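About Drumasance

Drumasance supplies paper cups, striped straws and other small tableware to cafes and party shops. We started in Pruretdale with 2 product lines and now carry 39.
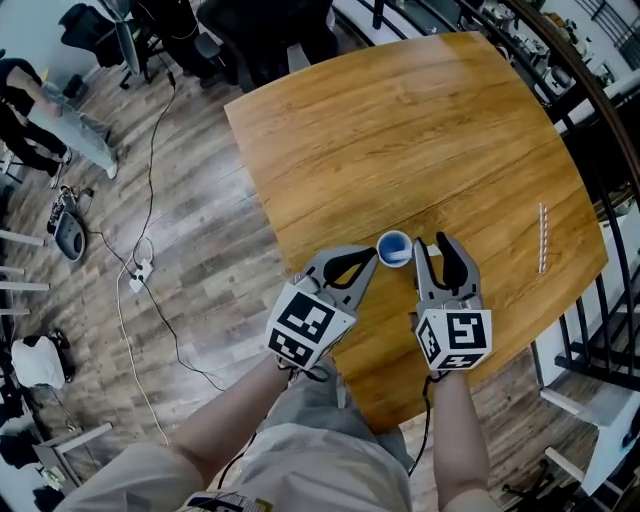
Most orders ship in cases of 1,000, though smaller packs are available -- ask us for the current list. Samples are free to trade customers.

Our upstairs room has plain square tables and office chairs, with the workbenches down on the lower level.

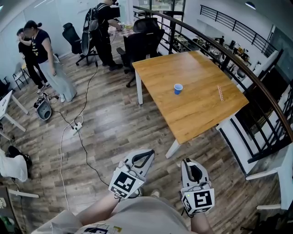
Orders placed by noon go out in 3 working days. Our sister company, Grerik, handles printed cups.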